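Verein > Gästehaus Flostholm > Protokolle > Hausrunde August

Diese Website verwendet Cookies. Mit dem Weiterlesen erklären Sie sich damit einverstanden. Einstellungen | Verstanden

Protokoll der Hausrunde im August

Anwesend: Vlasta Vávra (Leitung der Runde), Jitendra Bansal, Vendula Lukáč, Juraj Kováčik
Entschuldigt: Danica Čierny (hat ihre Punkte schriftlich geschickt, danke dafür!)
Protokoll: Vendula Lukáč
Beginn: 18:30 Uhr, im Frühstücksraum

1. Begrüßung und letztes Protokoll
Vlasta begrüßt alle sehr herzlich und freut sich, dass wir trotz der Ferienzeit eine so gemütliche Runde zusammenbekommen haben. Juraj hat Zwetschgenkuchen mitgebracht, der während der ersten beiden Punkte merklich weniger wurde. Das letzte Protokoll wird mit einer kleinen Korrektur angenommen: Die Rechnung von Hájek betraf die Vorhangschienen und nicht die Vorhänge.

2. Bettwäsche und Laken
Jitendra berichtet vom Wäschebestand und hat sich dafür wirklich Mühe gemacht, er war zwei Nachmittage im Wäscheschrank. Wir haben derzeit 102 Laken im Haus. Davon sind 8 so dünn geworden, dass man sie den Gästen nicht mehr guten Gewissens geben kann. Sie wandern zu den Putzlappen. Danica schreibt, sie würde gern zwei davon für das Abdecken beim Streichen behalten, dagegen hat niemand etwas.
Länger gesprochen haben wir über die Farben. Die beigen Spannbettlaken haben sich bewährt, sie passen zu den grauen Kopfteilen und sehen auch nach vielen Wäschen noch ordentlich aus. Juraj hätte es gern etwas bunter und hat ein schönes Plädoyer für blaue Tücher und Decken gehalten, die einem kleinen Zimmer doch gleich etwas Freundliches geben. Wir bleiben unten bei Beige, obenauf darf es gern farbig sein.
Beschluss: Jitendra bestellt 30 neue Spannbettlaken in Beige bei Ledico. Einstimmig.

3. Kopfteile
Die gepolsterten Kopfteile sollen einmal gründlich abgesaugt werden, vor allem in den Fugen zwischen den Polsterfeldern, in denen sich mit der Zeit doch allerhand sammelt. Vendula übernimmt das obere Stockwerk, Juraj das untere. Bitte den schmalen Aufsatz nehmen, er liegt wieder in der Kammer unter der Treppe - er hatte sich dort hinter dem Bügelbrett versteckt.

4. Wände in den kleinen Zimmern
Danica weist in ihrem Brief darauf hin, dass die weißen Wände hinter den Betten eine Auffrischung vertragen. Es gibt kleine Flecken und Schrammen, dazu winzige Kritzeleien und hier und da aufgeklebte Zettelchen. Vlasta erzählt, dass sie es zuerst mit einem feuchten Schwamm probieren möchte, bevor wir gleich zur Farbe greifen. Zettel bitte vorsichtig ablösen, damit der Putz darunter heil bleibt. Falls doch gestrichen wird, reicht der angebrochene Eimer von Drilgate nach Jurajs Einschätzung für zwei Zimmer. Für Schwämme und Kleinmaterial werden 40 Euro freigegeben.

5. Betten machen
Angeregt wurde, dass wir uns beim Bettenmachen auf eine Reihenfolge einigen, damit alle Zimmer gleich aussehen, egal wer Dienst hat. Zuerst das Spannbettlaken glatt ziehen, dann das Kissen ans Kopfteil, die Decke zum Schluss und bitte ausgeschüttelt. Vlasta hängt eine kurze Anleitung in den Wäscheschrank. Jitendra zeigt gern noch einmal allen, die möchten, wie er die Ecken legt, er macht das nämlich wunderschön.

6. Verschiedenes
Der Schlüssel zum Trockenraum liegt ab sofort in der blauen Dose. Juraj bittet um Rückgabe seiner Kuchenform.

Ende der Runde: 20:15 Uhr. Vlasta dankt allen für die Geduld und die gute Laune.

Kommentare (3)

Danica: Danke fürs Mitschreiben, Vendula! Den Schwamm habe ich schon besorgt.

Juraj Kováčik: Die Form ist wieder da, frisch gespült sogar. Beim Blau gebe ich noch nicht auf!

Jitendra: Ledico liefert nächsten Monat, ich räume bis dahin das untere Fach frei.
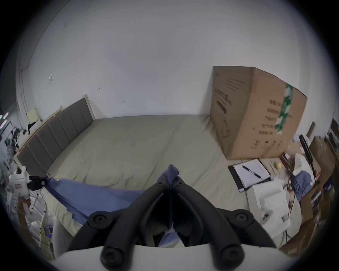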